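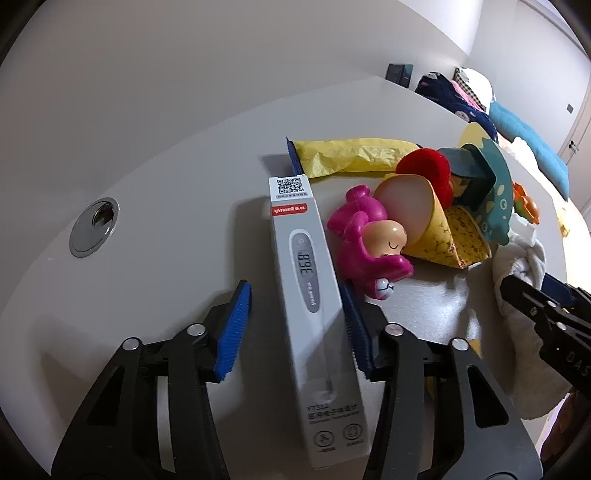

Is the Mulley hand-held gripper kit worth building at home? If you already own a decent screwdriver and can spare a weekend, I'd say go for it.

I got mine from Florkar for $124 and put it together in our shared workshop in Wesamstead one chilly November. The parts came bagged by step (thank you!), and the whole build took me 7 hours, plus one very long lunch. The linkage goes together fast. The pivots are fussier – tighten them too much and the jaws drag, leave them loose and the tips wobble all over the place. I ended up redoing 2 of mine before the squeeze felt smooth.

What I love is the ribbed finger pads. They're blue, they're cheap to replace, and they hold onto slick cardboard boxes way better than the flat ones on my old Bednárik kit ever did. Soft toys are easy too!

Gripes? The manual skips the cable routing completely, and the handle is a little chunky for small hands – mine get tired before the end of a long session. I'd also like a spare bag of screws in there. Still, I'm giving it 8 out of 10 and already eyeing a second one for the left hand.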